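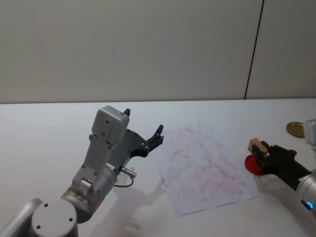
Figure 3. Stamping task, head camera view. The right gripper holds the stamp over the ink pad; the left arm is open beside the sheet.

4.2 Collecting the stamping demonstrations

The stamping task was added to the Sombridge set in July, after the pouring and folding tasks had been recorded. We wanted a task with a short cycle, a tool that has to be held the right way down, and a result that stays on the table where it can be checked. One cycle consists of pressing the stamp on the ink pad, carrying it to the paper, pressing it down, and lifting it clear. An episode is made up of 9 cycles and ends with the stamp held above the pad.

All episodes were recorded by remote control. The operator sits at a separate desk and moves two Grokolar hand controllers, one for each arm, while watching the head camera on a monitor. No wrist view is shown to the operator, although wrist images are recorded. Early trials with three views on the monitor led operators to look back and forth between them in the middle of a press, and the pauses showed up in the data. With the head view alone the motion is smoother, at some cost in accuracy when the gripper hides the pad. In Figure 3 part of the pad's red surface is behind the right gripper, and the operator has to judge the last stretch of the motion from the position of the stamp.

The main difficulty is force. The controllers give no feedback to the hand, so the operator cannot feel contact. We tried two remedies. The first was a tone that rises with the estimated load at the wrist. Operators learned to use it within a session, but it lags behind the motion, and a quick press was usually over before the tone changed. The second was a limit in the arm controller: once the downward load passes a set value, further downward commands are ignored until the operator moves up. This worked better and was used for every episode reported here. The recorded action is the command after the limit has been applied. We also store the raw command, and Section 5.4 compares policies trained on each.

The paper is not fixed to the table. We considered taping it down and decided against it, as a loose sheet gives the left arm something to do. When the sheet slides or curls, the operator may bring the left fingers down on a corner and hold it there during the press. Operators were told that this was allowed but were given no rule for when to do it. The habit differed a good deal between them. One operator held the sheet in nearly every cycle, and another used the left arm only when the paper had turned noticeably. We kept both styles in the training set.

A sheet was used for more than one episode, so many episodes begin with paper that already carries marks. This matters for learning. A policy that looks for blank paper behaves well on a fresh sheet and hesitates on a crowded one like the sheet in Figure 3, where faint pinkish-red marks cover most of the surface. We did not ask operators to aim for open space, and the task label says only that the stamp must land fully on the paper.

In total 54 sessions were recorded, giving 3281 stamping cycles after filtering. A cycle was removed if the stamp slipped in the gripper, if the press fell partly off the sheet, or if the operator stopped to reset a controller. Filtering was done by hand from the video. Hannelore Wallner marked the start and end of each cycle, and a second reader checked the marks in a share of the sessions. Disagreements were mostly over the end of the lift, and we settled on the first image in which the stamp is visibly clear of the paper.

Each record holds joint positions, gripper opening, both command streams, and the camera images, all resampled to a common clock with the Zustimex logging tool. The release prepared in August 2020 keeps the original timestamps as well. Users who train at a different rate should start from those and leave the resampled streams aside, as the resampling smooths the short load peak at contact.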